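木材組織学 第2回 配布資料
2019年7月31日

## 1. 前回の補足

早材と晩材の区別について質問が多かったので、先に整理しておく。針葉樹では、春から初夏に作られる仮道管は径が大きく壁が薄い(早材)。夏以降のものは径が小さく壁が厚い(晩材)。この差が年輪として見える。広葉樹では道管の並び方が加わるため、針葉樹と同じ基準では読めない。

## 2. 広葉樹の道管配列

- **環孔材**:大きな道管が年輪の始まりに沿って並ぶ。ナラ、ケヤキ、クリなど。年輪は肉眼でもはっきりする。
- **散孔材**:ほぼ同じ大きさの道管が年輪全体に散らばる。カエデ、ブナ、カツラなど。年輪界は細い線にしか見えないことが多い。
- **放射孔材**:道管が放射方向に並ぶ。カシ類。

試験では木口面のスケッチから上の区分を答えてもらう。道管の径だけで判断せず、年輪界の前後で径が急に変わるかどうかを見ること。

## 3. 木取りと材面

同じ丸太でも、どの面で切るかによって模様が変わる。

**柾目**は年輪に対して直角に近い面で、木目はほぼ平行な直線になる。収縮による狂いが小さい。**板目**は年輪の接線方向に切った面で、山形や波形の木目が出る。幹の曲がりや太さの変化があると、線はさらにゆるく湾曲する。
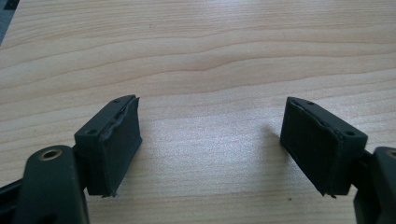

図1 淡色の木製天板。木目はおおむね横方向に走り、右上でゆるく上に曲がる。

材面の色の濃淡は、年輪内の密度差、抽出成分、表面の仕上げの影響を受ける。光の当たり方でも見え方が変わるため、樹種を色だけで決めてはならない。観察の際は照明の向きを変えて、少なくとも2方向から確認する。

## 4. 収縮の異方性

含水率が繊維飽和点より下がると木材は縮む。縮み方は方向によって違い、接線方向が最も大きく、放射方向がこれに次ぎ、繊維方向はごくわずかである。板目板が木表側に反るのはこのためで、天板に使う場合は反り止めや吸付き桟を入れる。固定するときは幅方向の動きを逃がす。

計算例:幅50 cmの板目板が、乾燥により接線方向に2 %収縮したとき、幅の減少は1 cmである。

## 5. 課題

1. 標本箱の11番と40番について、木口面をルーペで観察し、道管配列の区分とその根拠を書く。
2. 身近な家具を一つ選び、材面が柾目か板目かを判断する。突板や木目印刷の可能性も検討し、木口が見える場合はスケッチを付ける。

提出は8月の次回講義の開始時。用紙はA4、両面可。標本箱は実習室の棚に戻しておくこと。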